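읽을 책 목록 (쌓아두는 책까지 포함해서)

제가 혼자 꾸려가는 독서 용어 사전의 한 항목이에요. 사전이라고는 하지만 제 얘기가 절반쯤 섞여 있으니 감안하고 읽어 주세요!

읽을 책 목록이란 아직 읽지 않았지만 언젠가 읽겠다고 마음먹은 책을 적어 둔 것을 말해요. 수첩 뒷장에 쓴 메모도 되고, 독서 앱의 '읽고 싶어요' 칸도 되고, 침대 옆에 그냥 쌓아 둔 책더미도 저는 목록으로 칩니다. 영어권 블로그에서는 TBR이라고 줄여 쓰는데, 'to be read'의 머리글자예요. 처음 봤을 때 저는 무슨 출판사 이름인 줄 알았어요.

비슷한 말

일본어에서 온 '쓴도쿠'라는 말이 있어요. 책을 사서 읽지 않고 쌓아 둔다는 뜻인데, 우리말로는 '적독'이라고 옮기기도 합니다. 읽을 책 목록과 겹치는 데가 많지만 똑같지는 않아요. 쓴도쿠는 이미 집에 들어온 책 이야기이고, 목록에는 아직 사지도 빌리지도 않은 책이 얼마든지 들어가거든요. 제 경우엔 목록의 대부분이 후자예요. 도서관 대출 예약이나 서점 장바구니도 넓게 보면 같은 식구라고 생각하는데, 장바구니는 한 번씩 싹 비워 버리는 사람이 많아서 목록이라 부르기엔 좀 불안하죠.

위시리스트하고도 구별해 두는 게 좋아요. 위시리스트는 갖고 싶은 책이라 이미 읽은 책의 새 판본이 올라가기도 해요. 저는 표지가 바뀐 단편집을 여기에 여러 번 올렸다가 지웠다가 했습니다(결국 샀어요).

종류

사람마다 나누는 방식이 다르지만 제가 자주 보는 건 이 정도예요.

종이 목록. 공책이나 카드에 손으로 쓰는 방식입니다. 다 읽고 줄을 죽 긋는 맛이 있어요. 대신 순서를 바꾸기가 어렵고, 공책을 잃어버리면 끝이에요. 저는 첫 공책을 이사하면서 잃어버렸는데 거기 뭐가 적혀 있었는지 아직도 가끔 궁금해요.

전자 목록. 앱이나 표 계산 파일을 쓰는 방식이고요. 검색이 되고 끝없이 늘어납니다. 끝없이 늘어난다는 게 문제이기도 해요. 제 파일은 2025년 2월 14일 금요일에 세어 보니 3524줄이었어요. 한 달에 6권 읽는 사람이 이걸 다 읽으려면... 계산은 하다가 말았습니다.

실물 더미. 책장 한 칸이나 바닥에 안 읽은 책을 따로 모아 두는 방식이에요. 눈에 보이니까 압박이 확실해요. 맨 밑에 깔린 책은 영영 안 꺼내게 된다는 게 흠인데, 그래서 철마다 더미를 거꾸로 뒤집어 쌓는 분들도 있더라고요.
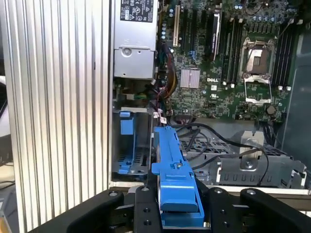
주제 목록이라는 것도 있어요. 전쟁 문학이면 전쟁 문학, 섬이 배경인 소설이면 섬 소설만 모아 두는 거예요. 독서 모임에서 많이 쓰고, 길이가 짧아서 실제로 끝까지 읽는 사람이 제법 나옵니다. 저는 '편지로만 된 소설' 목록을 하나 갖고 있는데 이건 진짜 아끼는 목록이라 함부로 안 늘려요.

목록에 책이 들어오는 길

제일 흔한 건 다른 사람의 서평이죠. 블로그에서 "이거 요즘 자꾸 보이네요" 하는 댓글이 달린 책은 이상하게 저한테도 자꾸 보여요. 그다음이 책 속의 책입니다. 소설 주인공이 읽던 책, 옮긴이의 말에 슬쩍 언급된 책, 참고 문헌에 있던 책. 문학상 후보 명단이 나오는 철에는 한꺼번에 우르르 들어오고요.

제가 드나드는 온라인 독서 모임 플러스덴(Plusden)에서는 해마다 5월에 추천 교환을 해요. 각자 한 권씩 내놓고 다른 사람이 내놓은 책을 무조건 목록 맨 위에 올리는 행사인데, 평소 같으면 절대 안 집었을 책을 만나게 돼요. 저는 작년에 등대지기가 나오는 두꺼운 소설을 받았고 60쪽까지는 솔직히 힘들었어요. 그 뒤로는 밤을 새웠고요!

미켈센(Mikkelsen) 서점의 소식지도 빼놓을 수 없네요. 신간 소개가 한 줄씩밖에 없는데 그 한 줄이 너무 얄미울 만큼 좋아서, 소식지가 오는 날이면 목록이 꼭 길어집니다.

관리와 정리

목록은 늘리는 것보다 줄이는 게 어려워요. 흔히 쓰는 방법은 유효 기간을 두는 거예요. 넣은 지 오래됐는데 왜 넣었는지 기억이 안 나면 지우는 식이죠. 그래서 저는 책 제목 옆에 어디서 알게 됐는지를 꼭 적어 둬요. '버스에서 옆 사람이 읽던 것' 같은 메모도 있는데, 그런 건 도저히 못 지우겠더라고요.

무작위로 뽑는 방법도 인기가 있어요. 제목을 쪽지에 적어 유리병에 넣고 한 장씩 꺼내는 건데, 꺼내 놓고 "다시!"를 외치는 순간 무너지는 제도이기도 합니다. 목록에 있는 책을 다 읽을 때까지 새 책을 안 사겠다는 이른바 책 구매 금지 선언도 있고요. 저는 해 봤고, 실패했고, 할 말이 없어요.

한꺼번에 크게 쳐내는 사람도 있습니다. 데넛콤(Denatcombe)이라는 서평 블로그에서 거의 3000권에 이르는 목록을 통째로 지우고 새로 시작한 글을 읽은 적이 있는데, 읽는 내내 손에 땀이 났어요. 정작 쓴 사람은 정말로 읽고 싶은 책은 어차피 다시 떠오르더라고 덤덤하게 적어 놨더군요. 부럽긴 한데 따라 할 용기는 없네요.

논쟁거리

다시 읽기를 목록에 넣어도 되느냐, 이걸로 은근히 의견이 갈려요. 저는 넣는 쪽이에요. 스무 살에 읽은 책은 안 읽은 책이나 마찬가지인 경우가 많아서요. 읽다 만 책은 더 애매한데, 중간에 덮은 책을 다시 목록으로 돌려보내는 사람과 따로 '포기' 칸을 만드는 사람이 있어요. 전자책 맛보기만 읽은 경우는 어느 쪽에서도 대체로 안 읽은 걸로 봐 줍니다.

남의 목록을 베껴도 되느냐는 질문도 가끔 받는데, 저는 대환영이에요. 루타드비(Lutadby) 낭독회 게시판에는 회원들 목록을 서로 가져가라고 만든 글타래가 따로 있어요. 거기서 가져온 책이 지금 제 침대 옆 더미 맨 위에 있고, 시집이고, 아직 펴 보진 않았어요.

같이 볼 항목: 쓴도쿠, 병렬 독서, 완독, 책 구매 금지 선언, 다시 읽기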